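3. What we learned from talking to people who clear old ground

I should say up front that I came to this as a geographer, and I had never met anyone who handled unexploded shells for a living. Cristian Ospina had, which is how we got our first interviews in Wanham, a farming district that was shelled heavily and then more or less forgotten for a couple of generations. We wanted to know how people decide which fields get checked first. I had expected maps and scores and a formula. What we got was a lot of talk about tractors.

Farmers there report what their plows turn up, and the clearance office keeps those reports in one long list. We were given 1211 of them. Marit Hellström read every single one (I managed the first 1000 and then my eyes gave out), and we sorted them by who reported, what they thought they had found, and how long they waited before calling. That last one surprised me. A good many people wait until the harvest is in, and in December the phone hardly stops ringing.

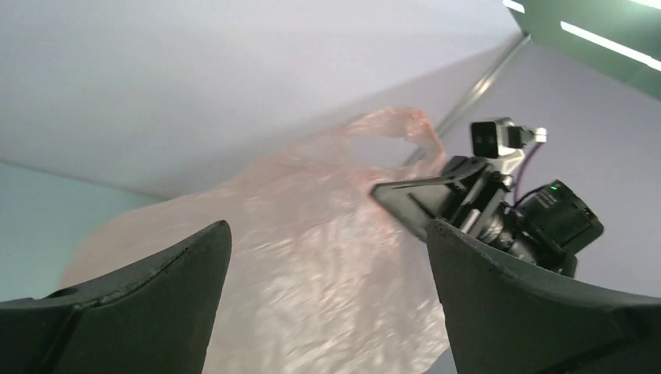
Figure 4. Pale pink translucent plastic bag between two dark gray gripper fingers.
Reading time: 14 minutes

We also asked about trust, and I wish we had asked sooner. Folke Kristiansen sat in on 40 of our interviews and noticed that people who had seen a team come out quickly the first time were far more willing to call again. People who had been left with a taped-off field for a whole season mostly said they would just plow around the next one – and some told us, quite cheerfully, that they already did.

So the list has holes in it, and they aren't spread evenly. The quiet areas on the Wanham map may be clean, or they may be where folks gave up calling. We can't tell which from the reports alone. Roald Eklund tried comparing them with the old firing records, but those are patchy too, and two of the sheets contradict each other. I come back to his comparison in Section 5, where I also explain why we left the river parcels out.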